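# Small Stuff, Soft Surfaces: Your Questions About the Bed Mat Sort
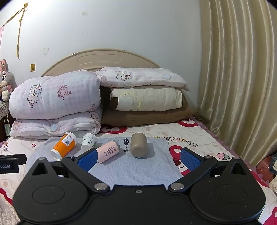 **Stesside Home Habits Club, Bedrooms & Linens Team**

Hi! I look after the bedroom pages for the club, and the bed mat sort is the thing I get the most mail about. I've pulled the questions together on one page so I can stop retyping the same answers (and so you don't have to dig through old newsletters). Last touched up 2022-11-19, mostly the parts on cups and on washing.

### What is a bed mat sort?

You lay a flat cloth mat on a made bed, put the little bits from your nightstand on it, and decide where each one goes. It's my favorite ten-minute job in the house. We started doing it at the Jondach meetup, where the only big flat surface in the apartment was the bed, and it stuck.

### Why not do it straight on the bedspread?

You can! I did for years. But a patterned bedspread makes small things really hard to spot. Mine is the cream kind of problem: strawberry-bear characters all over, hearts, "happy day" written across it, a pink ruffle down the side. I love it to bits and I'd lose a hair tie on it in a second. A plain blue-gray mat gives your eyes somewhere to rest, and you can pick the whole thing up by the corners if the doorbell rings.

### What kind of mat should I get?

Flat, washable, and pretty plain. I like a fine diagonal weave. A little printed drawing on it is fine, so long as it isn't so busy that you're back where you started. Skip anything fluffy or quilted. Cups tip over on it and pills vanish in it (ask me how I know).

Several of you have asked about the Urotlow mat. I haven't used one long enough to say. The one thing I'd check is whether it lies flat straight out of the wash, and if it curls at the corners I'd send it back.

### How many things should I put out at once?

Fewer than you want to. Look at the picture: a pill bottle, a little paper cup, a pink cup and a taupe-brown container, and there's still bare mat between them. When the mat gets crowded you stop deciding and start shuffling. Do a small batch, put it away, do another.

### Does everything have to stand up?

Nope. Cylinders roll, that's their whole personality. I let bottles and cups lie on their sides and only stand up the ones with a good flat bottom. If something keeps rolling toward the edge, turn it so it points at you, or put something heavier next to it.

### Where do pill bottles go?

This is the one I get a little bossy about. Pill bottles come off the nightstand first and they go somewhere high and closed, especially if kids or pets get into the room. Check the cap is on properly before you lay a bottle down on the bed. Keep the label on, too. I know the plain look is prettier, but the label is how you know what's in there, and if yours has a QR code you may want that later as well.

Expired ones get their own bag and go back to the pharmacy, if yours takes them. Please don't tip them in the trash loose.

And don't decant. Somebody wrote in to say she keeps three kinds in one cute tin and tells them apart by color, and I had to go and sit down for a minute!

### Are paper cups worth keeping?

A clean one with a nice print (I'm a sucker for little green leaves) is great for a day or two as a holder for earrings or hair clips while you sort. After that, let it go. Paper cups go soft, they tip if you breathe near them, and before long you've got a stack of them doing nothing. If you've drunk out of it, it's done.

### What about cups and containers with lids?

Open every one. I mean it, every single one, even if you're sure it's empty. I've found coins, a dried-up lip balm and one earring I'd been mourning since October. Then pick one job for each container. If you can't think of a job, it goes in the kitchen or the donation box.

If yours has writing on it, turn the writing to the front when you put it on the shelf. It does nothing for the tidiness but I like it.

### Do I have to make the bed first?

Yes, but only loosely. Pull the bedspread flat and get the comforters out of the way. I fold mine and stack them up against the headboard, biggest on top, and that clears plenty of room. Pink gingham with a bear on it over a pink quilt with hearts is not a calm look and I don't care. They're folded!

A curved headboard, by the way, is a pain to stack against. Put the fold toward the headboard and the loose ends toward the foot of the bed, then press down on the pile so it settles.

### My bed is really soft. Everything slides to the middle!

Slip a big tray or a cutting board under the mat. A Lengyel drawer bottom works too, if you have one of those old dressers where the bottoms lift out. Or sort near the foot of the bed, where most mattresses are less squashed. Don't kneel on the bed while you do it, or the whole lot comes rolling at your knees.

### How often should I do this?

I do it when I change the sheets. The bed's already stripped and remade, I'm in the mood, and clean sheets make me feel like the kind of person who owns one lip balm. If you've got a huge backlog, do one mat a night for 10 nights and see where you are.

### How do I wash the mat?

Cool wash, mild soap, hang to dry. Shake it out over the tub first, since you'd be amazed at the crumbs. If the mat has a printed drawing, wash it inside a pillowcase. Iron on the back only.

### Can I join the club if I don't live near Stesside?

Please do! We had 1,109 people on the mailing list at last look, and plenty of them have never set foot in town. The meetups are local (Jondach and Stesside take turns), but the monthly sorting list goes out by email and it's free.

### Can I send in my own question?

Yes, use the form on the contact page and pick "Bedrooms & Linens." Keep it under 200 words if you can, and tell me what size your bed is, because I always end up asking. I answer on the page when a few of you want to know the same thing, and by email otherwise. Questions about closets go to the Wardrobes page.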